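Chapter 5
Clearing and Sorting Table Waste

Heike Ackermann and Ottmar Hellwig

5.1 Scope of the chapter

Table waste is the light, dry material left on a surface after food has been served: napkins, sachets, sweet wrappers and paper sleeves. It weighs little and takes up a great deal of space. A litre of crumpled napkins can be pressed by hand to less than half that volume, and for this reason containers for table waste are rated by opening and not by capacity alone.

Chapter 4 dealt with wet kitchen waste. The present chapter covers the choice of a tabletop container, the order of clearing, and the point at which a container should be emptied. Liners are left to Chapter 6.

5.2 Terms

Mouth: the opening through which waste is put in.
Fill line: the level above which the lid no longer closes freely.
Stray: any item of waste lying on the surface outside the container.
Tray: a sliding or hinged part that brings the contents forward of the mouth.

5.3 Container and surface

A tabletop container should stand near the middle of the surface, with clear space on both sides. A paper covering makes cleaning quicker but hides pale strays, which should be looked for from a low angle. In the Ukivstead canteen survey (Forsyth and Saber), 152 tables were inspected after lunch and strays were found on 61 of them. Most were single wrappers lying within 40 cm of the mouth.
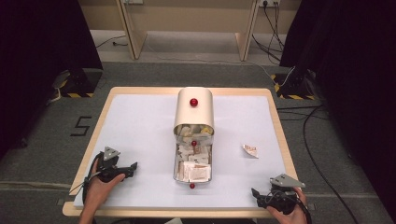 Should strays be picked up before the container is emptied?

Pick them up first if the contents are below the fill line. If the container is already full, empty it, return it to its place and then collect the strays, so that loose paper is not pushed out again.

5.4 Order of clearing

Work from the edges of the table towards the container. Flatten large napkins before putting them in. Items with printed foil or plastic film are kept apart from plain paper where local rules require it (see Table 5.1).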